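On the Basket Fault, and What We Have Changed

This entry sets down, for the record and for those who have written to ask, the fault that stopped our laundry trials and the steps taken after it. I maintain this blog in a personal capacity. The opinions are my own, although Sânziana Neagu has read the text and corrected two points of fact.

Readers of earlier entries will recall that the Farska project concerns household tasks performed in small living spaces. The arm is a Jillon unit with a parallel gripper and a camera at the wrist. The control software is built on Ergate, which we have used without serious complaint for most of the project. The task under test was a modest one. The arm was to take bedding and clothing out of a plastic basket, one piece at a time, and place each piece on a flat surface to its side.

On trial 371 of the series, the arm closed on a fold of fabric near the rim of the basket and began its lift. One finger of the gripper had passed through a hole in the basket wall. The fabric came up, and the basket came up with it. The controller had been told to expect a load that varied, given that a duvet cover weighs a good deal more than a sock, and it accepted the additional weight as ordinary. It continued along its planned path toward the window. Milovan Živković was at the stop button and pressed it. The arm halted with the basket hanging at an angle, then released its grip when the power to the gripper was cut. The basket fell and struck the edge of the work surface.

No person was hurt. One gripper finger was bent and a cable connector was pulled loose. I mention the damage because an early message sent to our partners at Chidiac described the event as having caused none. That message was sent before the arm had been inspected, and it was wrong. A corrected message has since gone out under my name.

It is my view that the fault had three causes, and that the first of them was known to us. Baskets of the perforated kind present a gripper with many small openings, each of which can admit the tip of a narrow finger. We had recorded light contact with the basket wall in the trials of the previous June. Those contacts were entered in the log as "minor" and no further action was assigned. I was the person who approved that log.

The second cause was the force limit. The lift was permitted to draw up to its full allowance at any point in the motion, where a sensible limit would have been lower during the first few inches and raised only after the fabric had come free. The third was the wrist camera view. At close range it shows a great deal of pattern and very little depth. Printed bedding against printed wallpaper, with a slatted or pleated surface nearby, leaves the depth estimate with much to confuse it. In a small interior there is seldom a plain background to be had.

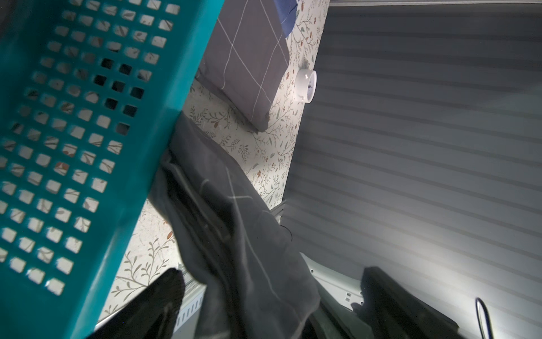 Hanna Ivanyshyn wrote to me after a draft of this entry was circulated. She asked why the basket had not simply been fastened down from the beginning, and remarked that any person unloading laundry with one hand will hold the basket with the other. She added that she would have raised the matter sooner had she known the log existed.

The question is a fair one and I will answer it in full. Fastening the basket was discussed when the trials were planned. It was set aside on the grounds that a basket in a real home is not fastened to anything, and that a system which works only with a fastened basket would be of limited use. I still consider that reasoning sound as a goal. As a way to run early trials it was poor judgment. A fastened basket would have turned a swinging load into a stalled motor, which the controller does know how to recognize. As for the log, it has now been opened to everyone connected with the project.

There was also some disagreement about the stop itself. Cutting power to the gripper caused it to open, and the basket dropped. Roksolana Tymoshchuk has argued that the gripper should hold its position when the stop is pressed, so that nothing falls. Milovan has argued the opposite, on the grounds that a hand or sleeve caught between the fingers must be let go at once. I find both arguments serious. For the present we have kept the release, and have kept the space below the arm clear of people whenever it is powered. This is an interim arrangement and I do not regard the matter as closed.

The following changes are in force as of February 18, 2023.

The basket is clamped at two points for all trials. The clamps are checked before the arm is powered, and the person who checks them signs the sheet.

The lift now proceeds in 4 stages, each with its own force limit. If the limit for a stage is exceeded, the arm stops, lowers, and opens. It does not try again without a person's approval.

Wider fingertips have been fitted. They are too broad to enter the holes of the basket we use, though I would not assume the same of every basket sold.

Any contact with the basket wall is recorded as a fault. The word "minor" has been removed from the form.

We have also gone back through the earlier records. Of the 881 lifts for which force data were kept, Solomiia Kuzmenko found several in which the load rose sharply in the first moments and then dropped away. She believes these were cases in which a finger caught and slipped free by luck. I have looked at the same traces and I agree with her about most of them. Two could as easily be explained by a heavy piece of cloth dragging across the rim. The data do not allow us to settle the point, as video from those lifts was not saved.

The planned series of 2000 lifts remains suspended. It will resume when the replacement finger has been fitted and calibrated and when the staged lift has been run at half speed to Solomiia's satisfaction. I have been asked for a date and have declined to provide one.

Comments on this entry are open. Readers who have dealt with a similar fault, in particular with perforated containers or open-weave baskets, are invited to describe the fingertip shape they settled upon and the force limits they used.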